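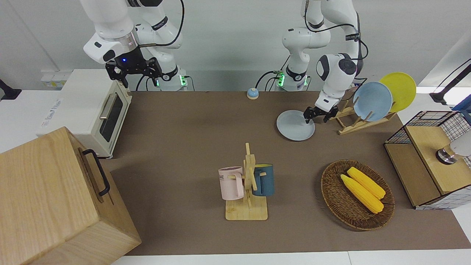
工单：木质沥碗架放盘子老是歪，杯架也想问一下
状态：处理中
提交人：Bernadette Abernathy
商品：Notano 沥碗架、杯架

问题描述
你们好呀！架子用到现在快4个月了，整体我挺喜欢的，就是盘子插进去总往一边倒。我现在架上立着一只浅蓝的、一只黄的，还有一只蓝灰色的平放在架子左边的垫子上，一放进去三只就挤成一团，磕得叮当响，听着心疼。架子的木条本来就是斜的，我不确定是装反了还是就该这样。

我自己试过的
1. 把架子前后调了个头，好了一个晚上，第二天早上又歪了。
2. 底下垫了张折起来的厨房纸，晃是不晃了，可是难看，而且一湿就塌，放弃。
3. 换了小一号的盘子，能站住。所以我猜是大盘子的边太厚？我家大盘子直径大概24厘米，小的没量。

顺便问杯架：粉色那只印字的马克杯和深蓝绿色那只，一左一右挂着挺稳。想再添一只重一点的，木钉短，会不会滑下来？

客服回复（Kenji Oyelaran，上午8点）
Bernadette 您好，木条倾斜是正常的，盘子应该顺着斜的方向往后靠，正面朝您。麻烦先做两件事：把底部螺丝拧松半圈，架子放平压一压再拧紧；大盘子隔一格放一只，别挨着。杯架请左右对称着挂，重杯子尽量靠下。

我的回复
螺丝拧过了！真的有一颗是松的，手一碰就转，哈哈。现在蓝的黄的都站得住，蓝灰那只我还没敢放，等周六洗完一大池碗再试。杯架我先不添了，旁边的藤编篮里还搁着两根玉米，再挂一只杯子，拿玉米都要碰到。

还有个小问题：木条可以上点食用油保养吗？说明书我找不到了，方便的话发我一份电子版，谢谢啦。

客服回复（Kenji Oyelaran）
说明书已发到您的邮箱。食用油不建议，放久了会发黏，请用木器专用的矿物油，薄薄擦一层，晾一夜再用。工单先为您保留，周六试完请在这里留言。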